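3.2 Bedside surfaces and nighttime reach

The second part of the study looked at what people keep beside the bed and how far they have to reach for it in the dark. Much of the earlier work on bedroom layout treats the nightstand as a fixed item with one use, usually to hold a lamp. Our interviews in Evcombe and Gevcombe suggested a wider range of uses. Residents kept medicine, water, reading glasses, phones, prayer books and keepsakes on the same small surface, and many had strong views about where each item belonged.

We visited 70 households in Evcombe and 100 in Gevcombe. Each visit took place in the evening, after the main meal, so that the bedroom would be close to the state in which it was used at night. Participants were asked not to tidy beforehand. The interviewer measured the height of the mattress and of the nightstand, then asked the participant to lie down and reach for the item they used most often after lights out.

Ornaments raised a problem in coding. In the pilot we had grouped them with items that were "not used," on the grounds that they were not picked up during the night. Several participants objected to this. One woman in Gevcombe said she touched a small carving every night before sleep and would notice at once if it had been moved. We therefore added a separate code for items handled by habit, and went back over the pilot records with the new list.
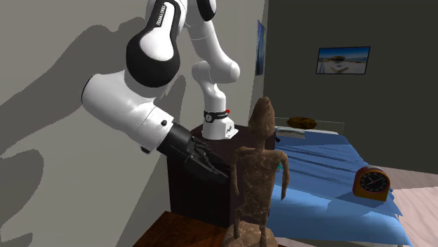
Height mattered more than surface area. Where the top of the nightstand was level with the mattress or slightly below it, participants reached their chosen item on the first attempt in most cases. Where it was higher, they tended to sweep the hand across the surface, and taller items such as bottles and figurines were more likely to be knocked. Participants over 70 reported this more often than younger ones, although the difference was smaller in Evcombe.

The depth of the surface had a weaker effect. Depths ranged up to 440 mm, and people with deeper nightstands simply left the back half for things they did not need at night (Figure 4).

Figure 4. Share of items placed in the front and back halves of the nightstand, by town and by item code.

Records from 12 households were left out of the reach analysis. In most of these the bed stood against a wall on the open side and the participant used a shelf or the floor. These cases are taken up in Section 3.4, together with the Rastemano apartments, where built-in shelving replaces the nightstand altogether.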